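Home > Projects > Grippers > Build Notes

Hand-Held Gripper, Part 3: Fingers, Foam and Pivots

Oct 22, 2023

By now you should have a Broltero linkage kit, a pile of printed parts and a slightly poorer opinion of my measuring. Kernville is the name of this version. The last one was called Viltach, and it pinched me more often than it pinched anything else.

Start with the arms. Run each pivot screw in until it stops, then back it off a quarter turn. The arm should fall under its own weight. If it has to think about it, back off a little more and add a drop of threadlocker.

Next, the pads. Cut the foam 12 mm wide, clean the inner face of each finger with alcohol, and press the foam down for longer than your patience suggests. Trim it after it sticks. Trimming first is how I came to own 25 pads that fit nothing.

Now go pick things up. Small household stuff works well — tape, boxes, a strap, whatever the drawers give up. A bedsheet makes a forgiving surface, and giraffes are optional. 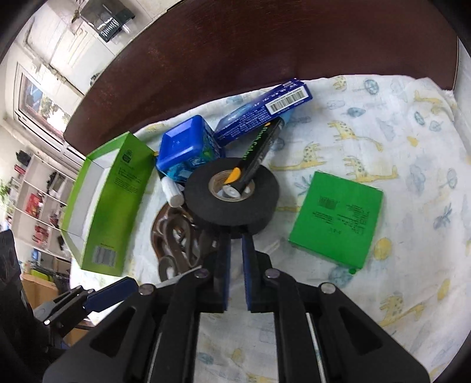 How tight should the fingers close when nothing is between them?

Tight enough that the foam pads touch along their full length without squashing flat. If only the tips meet, loosen the finger mounts, close the gripper on a sheet of card and tighten everything again while it's shut.

Open and close it 500 times before you trust it. I did mine during a movie I can't recommend. Mine started clicking at 113, and the cause was a burr on the left arm that I'd seen earlier and decided to respect. File yours off.

Part 4 covers the Demchenko spring swap and should be up in November, parts permitting.

Filed under: Robotics, Workshop Builds
12 comments | 25 shares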